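Robots Still Losing to the Tidying Up

By the business desk

IRNUDPORT — The future of housework was on show at the Skoton workshop in December, and it would like a little more time.

Skoton, which builds arms for packing lines, has spent the past year trying to find out whether the same machines can manage the small jobs that fill a working day in a shop or a home: clearing a counter, putting things back where they came from, picking up whatever has rolled away. The company invited local retailers and a few reporters to look at the results. There was coffee, served by people.

The program is called Rumero, and its rules are easy to follow. Pieces are set out on a table. The machine picks them up and puts them in a tray. A seven-year-old would finish the job and ask for money. Rumero gets 30 tries at each layout, and at the latest count it had cleared the table completely in 20 of them. Skoton calls this "encouraging." It is also the rate at which most households would start looking for the receipt.

Speed is another matter. The best full clearance took 43 seconds, for three pieces. The company points out that the arm was held to a slow setting for safety reasons and that it does not get bored, check its phone or go to lunch.
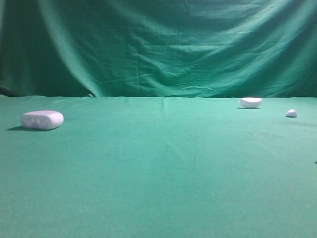 Three white pieces set out on green cloth at the Skoton workshop in Irnudport.

The trouble, according to the engineers, is variety. A packing line sends the same box to the same spot all day long, and machines have been very good at that for decades. A kitchen counter does nothing of the kind. Small things get pinched too hard or missed altogether, rounded things turn in the grip, and soft things change shape just as the arm has made up its mind about them. Cloth is worse. Rumero has tried folding a dish towel, and Skoton did not offer a figure for that one.

Bañuelos, the housewares chain with a store across the river, has agreed to try the system in its stockroom next year. The work there will be sorting returned goods into bins after closing time, when there are no customers to get in the way or offer advice. Staff have been told that no jobs depend on it. Having seen the numbers, several of them said they had not been losing sleep.

The store's managers sounded hopeful all the same. Returns pile up fast after the holidays, and a machine that gets through part of the heap overnight would be worth having even if the morning shift has to deal with the rest. They would also like it to break down boxes, a chore that everyone at the store agrees is awful. Skoton said boxes were "on the list," without saying how long the list was.

A home version is further away. The company would not give a price or a date, and it asked visitors to stop bringing up laundry. Its next goal is to get through all 30 tries without a person stepping in to start the arm again.

The demonstration ended at 4 p.m. Two employees stayed behind to stack the chairs.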